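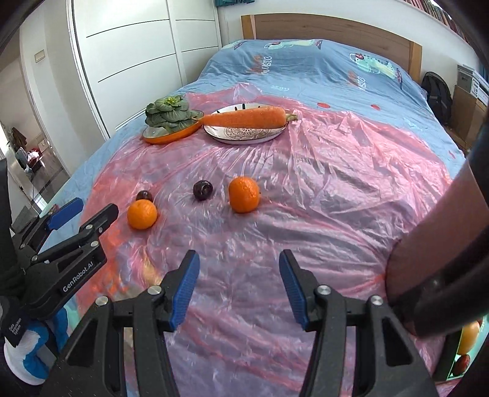
Translucent pink plastic over a light blue duvet.

Homewares chain Prondumance says it will take back soft plastic from doonas, pillows and mattress protectors at its Belmonte and Dresberg stores, in a trial it is calling a "closed loop". How closed it will be is hard to tell from the material released so far.

Under the scheme, shoppers can drop clean plastic in a bin near the registers. It will then be trucked to a processor, Drirkeria, and turned into pellets. The company's announcement, dated September 9, 2021, says 73 per cent of what is collected will be "diverted to new uses". It does not say what those uses are, who is buying the pellets or where the remainder ends up.

Asked whether any of the pellets would go back into bedding packaging, a Prondumance spokesperson said the company was "exploring a range of options". Drirkeria did not respond to questions before deadline.

The trial is capped at 200 kilograms a month across both stores. The chain would not say how much plastic it sends out the door in the same period, so there is no way of working out whether the bins will catch a decent share of it or next to none.

Shoppers have heard this sort of thing before. A similar bin at the Dresberg store was quietly removed in January, 30 weeks after it went in, and no results were published. Prondumance says that bin was run by a different contractor and was "a learning exercise".

Tape, zips and cardboard inserts must be removed before drop-off, and anything damp or dirty will go to landfill. Customers will get a $5 voucher for their first bag of plastic, to be spent in store on purchases over $31. Most of the bedding it can be spent on comes wrapped in plastic.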